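Marketing-Grundlagen, Skript zu Einheit 6: Markenarchitektur nach Übernahmen

Stand: 21. April 2018

Wer ein Unternehmen kauft, kauft in der Regel auch dessen Marken. In der letzten Einheit ging es um den Markenwert in der Bilanz, heute geht es um die Frage, was mit den Namen nach dem Abschluss passiert. Grundlage ist der Fall Damgaard / Somus aus dem Reader (Kapitel 7).

Ausgangslage: Damgaard verkauft Bürosoftware an mittlere Betriebe, fast nur über Händler. Somus bietet eine Terminverwaltung für Arztpraxen an und vertreibt direkt. Die Kundenkreise überschneiden sich kaum. Damgaard übernimmt Somus im Februar vollständig und muss entscheiden, unter welchem Namen das Produkt weiterläuft.

Im Fall werden zwei Wege durchgerechnet:

Dachmarke. Somus verschwindet, das Produkt heißt künftig Damgaard Praxis. Werbemittel und Webauftritt werden zusammengelegt, die laufenden Kosten sinken. Die Praxen kennen den neuen Absender allerdings nicht, und der Direktvertrieb muss bei Bestandskunden neu erklären, mit wem sie einen Vertrag haben.

Einzelmarke. Somus bleibt bestehen, Damgaard tritt nach außen nicht auf. Die Bekanntheit bleibt erhalten, dafür laufen zwei Budgets nebeneinander. Querverkäufe sind schwieriger. 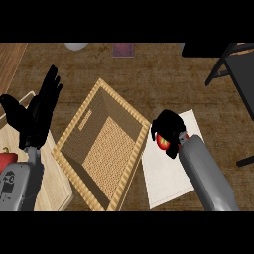

Dazwischen liegt die gestützte Marke ("Somus -- ein Unternehmen der Damgaard-Gruppe"). Sie wird oft als Übergang gewählt. Zu klären ist dann, wie lange der Übergang dauern soll und wer ihn beendet. Beim Zusammenschluss von Plakach und Clillgate (siehe Einheit 2) fehlte diese Festlegung, der Doppelname blieb einfach stehen.

Begriffe für die Klausur: Dachmarke, Einzelmarke, gestützte Marke, Markentransfer, Kannibalisierung. Die Definitionen bitte aus dem Reader lernen, die Folien sind an dieser Stelle verkürzt.

Aufgabe zur nächsten Sitzung: Empfehlung für Damgaard auf höchstens 2 Seiten, mit Begründung aus Sicht des Vertriebs. Tabellen gehören in den Anhang. Abgabe als PDF über die Kursseite.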